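Cincombe opens its doors in Larnirthorpe, but the robot mostly watches

8 Oct 2024

LARNIRTHORPE – The robot company Cincombe let the public into its test rooms for the first time this week, and 172 people signed up to see what a household machine can do. The answer, for now, is less than the posters promised.

The firm has fitted out 6 small bedrooms in the old Nostden building, where it has been working since July. The plan is to teach a robot to tidy up after people: making beds, clearing nightstands, putting chargers and cables away. Most of what visitors saw was people doing those jobs by hand, over and over, so the software has something to learn from.

"A cable is one of the hardest things you can give a robot," said Güven Akgül, who leads the project. "It never lies the same way twice."

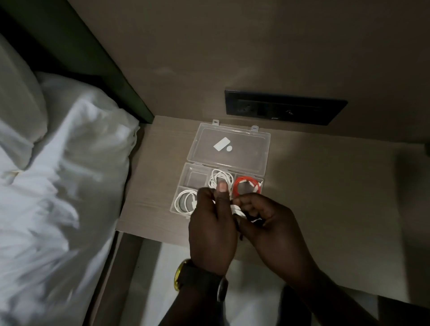 Akgül said the company has recorded 2158 runs of cable sorting and wants many more before winter. Asked how many of those the robot could now repeat without help, he said the team was "still working out how to score that." It would be a useful number to have, given that Cincombe is asking hotels to join a paid trial next year.

The one live demonstration was short. The arm picked up a charging lead, carried it to a tray and let go. The lead slid off the side. On the second try it stayed put, and there was some clapping.

Zerrin Yaman, who runs housekeeping at the 700-bed Türkmen hotel group, came to see if the trial was worth her money. She left without signing.

"My staff clear a whole room in the time that took," she said. "I'd like it to work. I'd also like to see it work in a room they didn't build themselves."

Cincombe would not give a price for the trial – Akgül said it depends on the size of the hotel – and did not say when a finished machine might go on sale. A second open day is planned, but no date has been set.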